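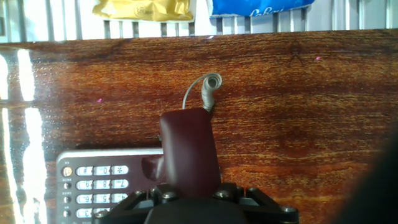 About Trullero

Trullero is a wood finishing company serving furniture makers, joinery shops and building restoration firms. We prepare, stain, seal and polish wooden parts that our customers have cut and shaped in their own shops. The company employs 45 people at 2 locations, the main works in Jernitz and a smaller finishing shop in Ragnarsson.

Our History

The company began as a repair shop for dining tables and church pews. Much of the early work came from households in Jernitz, and the order books from that period are kept in the front office, where visitors may ask to see them. Contract finishing for furniture makers was added later and now accounts for most of our work. Household repairs are still accepted at the Jernitz counter.

The Ragnarsson shop opened in April, after the purchase of a former print works. It handles stair parts, handrails and other long pieces that are difficult to turn in the older building.

What We Do

Customers may order a complete finish or a single stage of the work. Our services include sanding and grain filling, color matching to a supplied sample, hand-rubbed oil, shellac, and high-gloss lacquer. In the past business year we completed 1,847 orders, from single drawer fronts to full sets of paneling.

Gloss work is carried out under the Cutix process, our own schedule of thin coats and long drying periods. A Cutix finish requires at least five coats, with sanding between each. Customers should allow additional time for dark stains, which are held overnight before the first clear coat is applied. 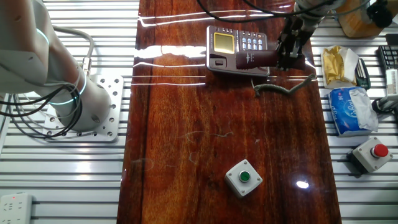
Every order receives a sample board, finished with the same materials as the parts themselves. One half is sent to the customer for approval and the other is kept on file, so that a later order can be matched to the first.

Training

Trullero accepts apprentices each year. Apprentices spend their first months in surface preparation before moving to staining and polishing, and are paid throughout the program. Previous experience is not required. Applicants should enjoy careful work and be able to stand for long periods.

Visits and Inquiries

The Jernitz works receives visitors by appointment. Parts for quotation may be left at either location during business hours, clearly labeled with the customer's name and the finish requested.

Page last reviewed August 9, 2023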